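News > Local > Health

Night nurse line for Fulolville families still has no start date

March 14, 2025

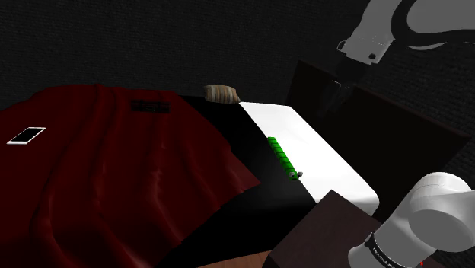

Parents of children with rare metabolic conditions in Fulolville were told last September that they would be able to ring a specialist nurse at any hour. Six months on, the line is staffed on weekday mornings only, and the clinic that runs it will not say when that might change.

The Bastos Clinic announced the service with some fanfare, promising cover for 66 families across the district. It named Sondus, a call-handling firm, as its partner. Sondus has confirmed it holds a contract but would not discuss hours or staffing.

Judite Neves has a son of five who cannot break down certain proteins. When he started vomiting one night in January she rang the number on her leaflet and got a recorded message telling her to try again after nine. She drove him to the hospital in Ploda instead, where he stayed for four nights.

"They gave us a leaflet with a number on it and called it round-the-clock care," she said. "I'd like to know which clock."

The clinic's director, Gonçalo Vilela, said the service was "being introduced in stages" and that 83 per cent of callers had described themselves as satisfied. Asked how many callers that was, he said he did not have the figure to hand. It had not been supplied by the time this was published. Nor is it clear whether anyone who rang at night and heard the recording was asked for an opinion.

Money is the other sore point. A sponsored walk organised by parents raised 4,000 euros towards nurse training, handed over before Christmas. Josué Peixoto, who helped to arrange it, said he had asked twice for a note of what it was spent on and had received a thank-you card.

Mr Vilela said the sum was "ring-fenced" and would be used once recruitment was finished. Two posts were advertised in the autumn. One has been filled.

District health officer Zulmira Carrilho said she expected a written timetable from the clinic. She did not say by when, or what would happen if it failed to arrive. The families have asked to see it too.

Filed under: Children's health, Rare conditions, Fulolville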